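Rules for Robot Arms

A robot arm does not know where you are. It follows its program. For this reason, people who work with robot arms follow written rules, called safety standards.

Rule 1: Keep out of the work area. The work area is every place the arm can reach. A line on the floor often marks it.

Rule 2: Know the stop button. It is large and red. Anyone may press it.

Rule 3: Go slowly when people are near. At Polus, a training lab, an arm being tested may move up to 120 millimeters each second.

Rule 4: Hold things still. A bin that slides is no longer where the program expects it. Clamps fix it in place.

Rule 5: Tie up the cables. Cables carry power and signals. A loose one can snag when the arm turns.

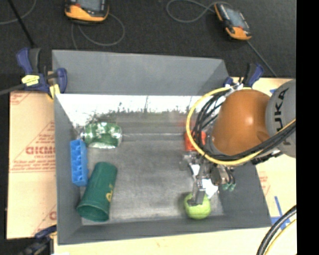
A robot arm reaches into a clamped bin. Ties hold its cables together.

Rule 6: Write it down. Angus Baird checks the arms at Polus every Wednesday. His list has 9 lines, and each one gets a check mark or a note. If a line gets a note, the arm stays off until the part is fixed.

Word to know
Gripper: the part of a robot arm that picks things up.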